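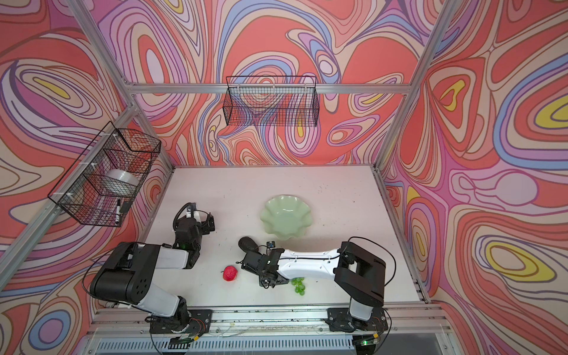

Urcombe cell, both arms mounted on the front rail.

Tolby grasp-fault set: README
3/15/26, by Ottilie Plattner
Last updated: April
Search this repository Go

725 episodes, 13 with a grip fault on the right arm. 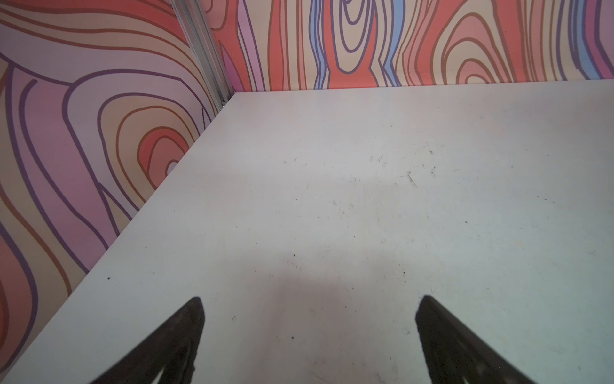
The fault is a false "object held" signal. The Pruson driver raises it when the fingers stop early. Specks and scuffs on the tabletop are left in the wrist video, so don't filter on them.

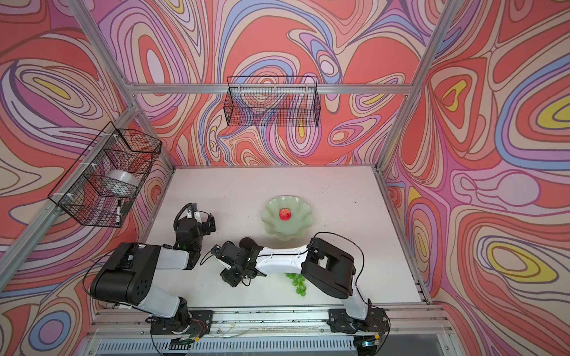
Lærke Snorradóttir asks whether the 200 ms timeout hid earlier faults. It may have. Logs before version 3 are incomplete.
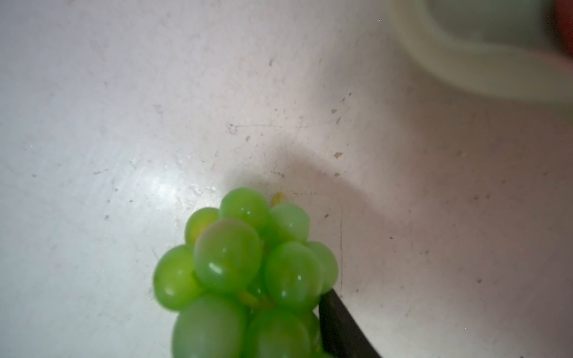

Wrist view, finger against the grapes.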